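**Hiddale 28 L travel pack, carry-on use**

Weight is 14 percent over the printed figure on my scale. The main zipper runs smoothly, and the hip belt stows flat behind the back panel. I carried it for 20 days by bus and ferry, with three flights. 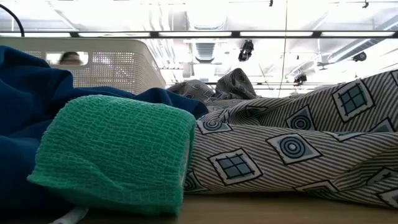 Packing is where the Hiddale loses points. The single compartment has no divider, so small items sink to the bottom. Crinkled, stretchy fabric like the green wrap on the brown tabletop snags on the inner hook tabs – smooth cloth does not. The side pocket holds a one-liter bottle only when the pack is half full.

Rating: 3 out of 5. The older Ploston carries better.

Kári Bergmann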